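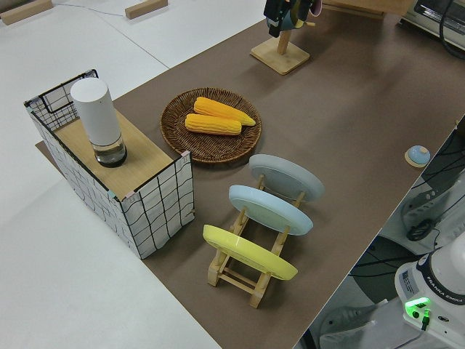

Why can't you just pile the plates up wet? A reader in third grade sent us that question, and added that a pile takes up less room and is faster to make.

It does take up less room. But water needs air around it to dry. When you stack wet plates flat, the water between them is trapped. It can stay there for hours, and the plates may start to smell musty.

How a rack works

A dish rack holds each plate up on its edge. A wooden rack has slots between upright bars, and each plate goes in a slot. Two things happen next.

First, gravity pulls most of the water down. It runs to the lowest part of the plate and drips off. Second, the thin layer of water that is left turns into a gas called water vapor and mixes with the air. This is evaporation. Air can reach the front and the back of a standing plate, so both sides dry.

Three plates in a small rack, say a gray one, a blue one and a yellow one, have space between them. If you push them together until they touch, the wet spots where they meet will dry last.

Turn one of your plates over. Many plates have a raised ring on the bottom, called a foot ring. It lifts the plate a little off the table. Water can collect along it, so check there before you put the plate away.
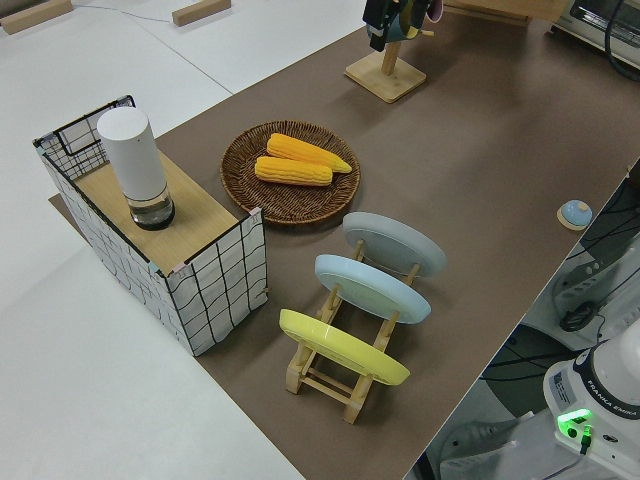 Mugs have the same problem in a different shape. A mug left right side up keeps its water inside like a tiny pond. A mug set upside down on a flat counter drips, but the damp air stays shut in. On a mug tree, the mug hangs from its handle and air can move in and out of the opening.

Food needs air too. A woven tray has small gaps between the strands, and a low rim that leaves the top open. Corn that has been rinsed can sit in a tray like that for a short while before it is cooked. If you are keeping it for later, put it in the refrigerator, because fresh corn loses its sweetness in a warm kitchen.

Try it yourself

You need 6 plastic plates, a rack and a clock. Ask an adult before you start.

Dip all the plates in water. Stand 3 of them in the rack with gaps between them. Stack the others flat on the counter. Look at both groups every hour and write down what you find. Touch the middle of each plate with a dry paper towel to see if it picks up any water.

Try it again on a rainy day in August and compare your notes.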